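**Component:** bimanual fold policy, training / data filter
**Site:** Vakville cell, dual-arm table
**Status:** open, workaround in place
**Reported:** June

### Symptom

Fludora checkpoint regressed on the flatten-then-fold task after the last data merge. Grasp phase is fine. Failure is in the stretch phase: the arms pull apart, stop early, and the policy goes into the fold with slack still in the cloth. Light fabrics are not affected. Dark fabrics fail most of the time.

### Environment

- Dataset after merge: 2,654 episodes
- Dataset before merge: 2,586 episodes
- Action chunking on, chunk length unchanged
- Visser filter enabled, default threshold

### Log

**09:40** — Reran the old checkpoint on the same cloth. No early stop. Rules out the arms and the gripper calibration.

**10:15** — Swapped left and right wrist streams as a sanity check. Policy breaks completely, as expected. Streams are mapped correctly.

**11:05** — Trained a short run on the merged set with the Visser filter off. Early stop gone, but grasps got sloppy. So the filter is involved, and it is also doing something useful.

**13:30** — Dumped the filter scores. It dropped 582 episodes from the merged set. Most of them are dark cloth. The flatness score comes from edge contrast inside the cloth mask, and on charcoal fabric the wrinkles barely register. Partly stretched cloth gets scored as flat, the segment end is marked too soon, and the episode is thrown out as "idle after goal."

**14:10** — The episodes that survive are worse than the dropped ones, because their end marker is early but not early enough to trip the idle check. The policy learns the early marker.

**15:20** — Tried scoring from gripper separation instead of contrast. Both arms on the side edges, cloth spread on the table, separation steady for a few frames.

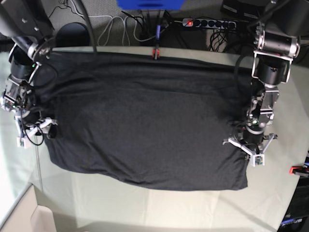 Separation alone is not enough. It plateaus while the lower hem is still uneven, so the end marker lands a little early there too, though far less than before. Combining separation with a hem straightness term fixed the marker on the episodes I checked by hand.

**16:45** — Reran the filter with the combined score on a held-out batch of 200. Markers match the hand labels except on a few episodes where one gripper regrasps partway through.

### Workaround

Set `flatness_source: separation_hem` in the Tritmont config and rebuild the index. Do not reuse the cached scores — the cache key does not include the source, so it will load the old values without a warning.

### Open items

- Regrasp case: separation resets and the segment gets split in two
- Add source to the cache key
- Full retrain on the refiltered set, then compare against the pre-merge checkpoint on dark and light cloth separately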